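Ticket: Door opened against arm during restock task, protective stop
Product: Handoleo mobile manipulator, two arms
Site: Calloway test kitchen
Component: Prakix door-hold routine
Severity: High (contact event, no injury)
Status: Fix deployed, monitoring
Opened: 2025-09-03

Summary

During the fridge restock task the left gripper lost its hold on the open door while the right gripper was placing a bottle in the lowest door bin. The door swung back and met the right forearm. The arm controller raised a contact fault and went to protective stop. The bottle stayed in the gripper. An operator pressed the emergency stop a moment later and moved the door clear by hand.

Expected behaviour

Left arm holds the door open for as long as the right arm is inside its swing. If the hold is lost, the right arm stops placing and backs out before the door can reach it.

Observed behaviour

Hold was lost and the right arm carried on. The first reaction in the log is the contact fault, 690 ms after the left gripper force fell below threshold. The hold monitor did not raise anything at all.

Steps to reproduce

1. Load the restock task with the bottle set, door bins enabled.
2. Start with the door closed and the lowest bin part filled.
3. Let the robot open the door and begin placing.
4. Reduce left gripper force to 40 per cent of nominal during the third placement.

Reproduced 3 times with a foam dummy in place of the door.

Reference handling

The task was taught from head-camera recordings of a person doing the same job at a domestic fridge. We went back to these to see what the hands do at each stage. In the carrying stage both hands are taken up, one bottle in each, and the door is already standing open. 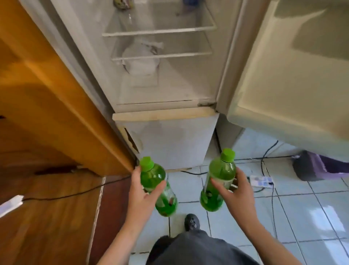 The planner copies this stage without trouble. Both grippers are loaded, no door contact is required, and the hold monitor is meant to be off. It is switched off by a flag called carry_both, set when the second gripper closes on a bottle.

The fault is in how that flag is cleared. It should clear as soon as either gripper is empty. In the deployed build it clears only when both are empty. The left gripper put its bottle down and went to the door, the right one still had a bottle, and the flag stayed set. The monitor was therefore off for the whole of the door-bin stage, where it is needed.

A second problem was found on the way. The placing stage has one hand flat against the near edge of the door and the other at the neck of a bottle in the bin. The routine was told to pinch the door edge instead, over the gasket. The gasket is soft and the grip creeps under load, and this is the likely reason the hold was lost in the first place. 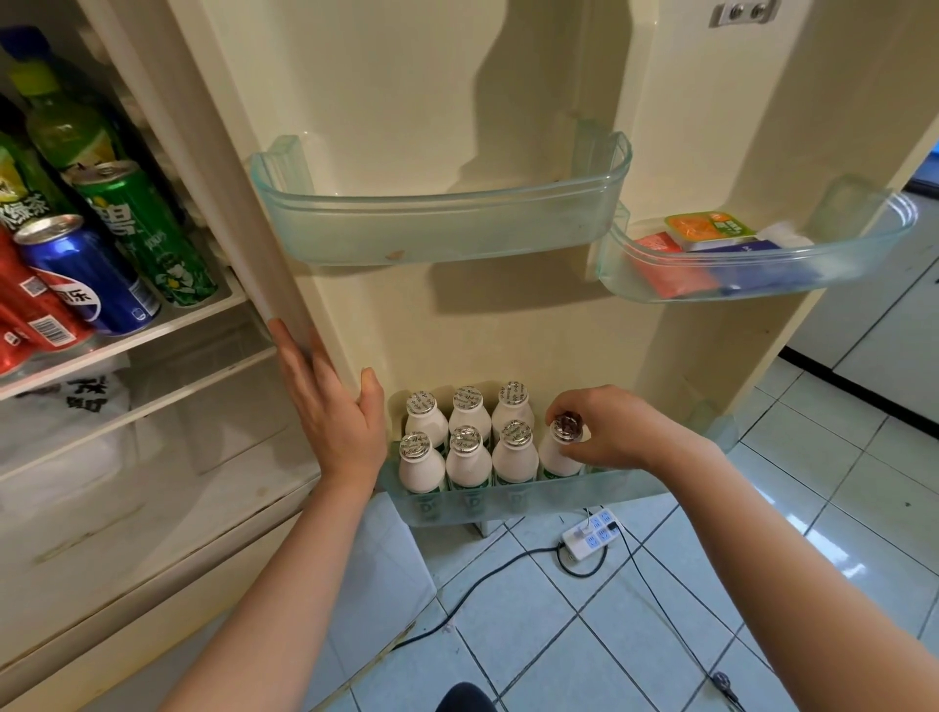 A flat press spreads the load and does not depend on friction across the gasket, although it only resists the door in one direction. That is enough for the test kitchen fridge, which closes under its own weight if left part open. It will not be enough for a door that tends to swing wider, and the integration notes now say so.

Ruled out

– Left gripper hardware. Pads and force sensor checked, calibration last done in June and still within limits.
– Network delay. Both arms are on the same Fomska controller.
– Floor level. The base did not move during the event.

Changes made

carry_both now clears when either gripper opens. Door hold changed from pinch to flat press. Loss of hold force stops the right arm at once and starts the retreat path. Right arm speed inside the door swing limited to 40 mm/s until further notice.

Outstanding

Retreat path with a bottle still in the gripper has been tested only with empty bottles. Full bottles to follow. Until that is done the task may be run only with an operator at the emergency stop.

Ticket to stay open until the full-bottle tests are logged.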